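Sep 30, 2023

Up at seven, which is late for me on a Saturday. Rain until ten, then gray. I had promised myself the hall closet before the end of the month and this was the last day of the month, so I did the hall closet.

I took everything out first and stacked it along the wall as far as the bathroom door. Coats on the bed. Shoes on newspaper. The bags went in a pile by themselves on the living room floor, and the pile was bigger than I would have guessed. I don't buy many bags. I also don't get rid of any, and that has the same result.

The backpack from the Zirkwood years is finished. The lining has gone sticky and sheds black crumbs on anything you put in it. I kept it because the straps were comfortable, and I have not worn it once since I left that job. Trash. The brown satchel has a broken buckle but good leather, so it goes to the repair place on Karaca Street when I am next down there. I wrote that on the list on the fridge. It was already on the list on the fridge, further up, from July.

Three canvas totes kept for groceries, the rest folded into a box for donation. In the bottom of one tote I found a train ticket to Ristovgate, a hair tie, and a receipt for paint. I remember the paint. It was the wrong white and the back of the closet is still that color.

Stopped for coffee and toast at eleven. Ate standing up.

After that I did the pink corduroy bag, which I had been putting off. I use it more than all the others and it never gets emptied, only added to. I turned it upside down over the sink and a good deal of grit came out, plus two pens, a bus transfer, a cough drop stuck to its wrapper, and the spare mailbox key I paid to replace in the spring. So now I have two spare mailbox keys. I also found a $20 bill folded very small in the inside pocket. I put it in the jar.

Corduroy holds on to everything. Lint sits down between the ribs and a damp cloth only pushes it along. I went over it dry with the clothes brush, always in the direction of the ribs, then did the dirty spots with a little dish soap in warm water and a soft toothbrush. The strap needed the most work, on the part that goes over the shoulder. It came up lighter than I thought it would. I blotted it with a towel, hung it over the shower rail and left the bathroom fan on.

While it hung there I wiped the closet shelves and the rod. The rod is loose at the left end. I tightened the screw and it turned and turned without catching, so the hole is worn out and will need a plug. I pushed in two matchsticks with glue for now. The glue says 20 minutes. I gave it an hour.

Walked to Stoten for bin bags and a roll of shelf liner. They only had the liner with lemons on it. It will be under the shoes, so it doesn't matter. Bought a cabbage as well.

Back home the bag was dry enough to bring out and I put the keychain on it again.

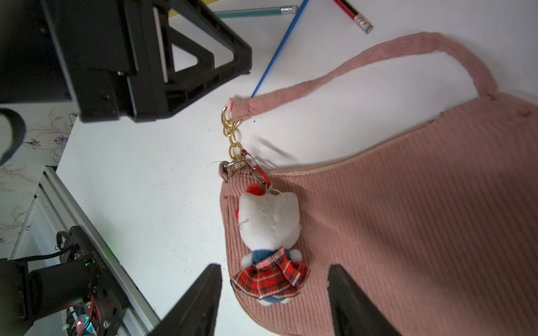
The pink bag with Hello Kitty back on her chain.

I did think about washing the keychain too. The head is fuzzy and has seen better days, and the thin white string is all that holds it to the red clasp. I decided against it. If I soak her the stuffing will take days to dry, and I don't trust the string. I picked the lint off the plaid skirt with tape, straightened the pleats with my fingers and left it at that. The bow is still a good red.

The chain and the split ring are different metals, gold color and silver color, and I have meant to match them up ever since I put the thing together. I got as far as opening the tin where I keep spare rings and clips. There was no gold ring the right size. There were a lot of safety pins. I closed the tin.

Things allowed back in the bag: wallet, keys, tissues, one pen, lip balm, the folding shopping bag. The umbrella does not fit with the zipper closed, and I carried it around all last winter with the zipper half open. The umbrella now hangs on the hook by the door. We will see if I remember to take it.

Put the closet back in the afternoon. Winter coats on the left, so they are easy to reach when the weather turns. Summer jackets to the right, next to the vacuum cleaner. Shoes on the lemons. I put a row of adhesive hooks inside the door for the bags, one bag to a hook, and anything without a hook has to go. The pink one is at the front. The hooks are meant to be left alone overnight before you hang anything on them, according to the packet, which I read after I had hung everything. Took it all down again and put the bags on the chair.

The donation box weighs more than it should. I think it's the boots. I'll drive it over instead of walking – the drop-off is open on Monday until six, and I can go past the repair place with the satchel on the same trip.

One thing I couldn't settle is the old evening bag with the beads. It cost me nearly $100 and I have carried it to one wedding. Beads are missing along the bottom seam. I put it in the donation box, took it out, and put it on the shelf above the coats. It can stay there until Christmas, and if it hasn't been used by then it goes with no argument.

Cabbage soup for supper, with the last of the potatoes. Too much pepper. My back is stiff from the low shelf. Changed the sheets, as the coats had been lying on the bed anyway, and ran the washer late.

Tomorrow: check the matchsticks, hang the bags, pay the water bill. Also the drawer under the phone, if it rains again.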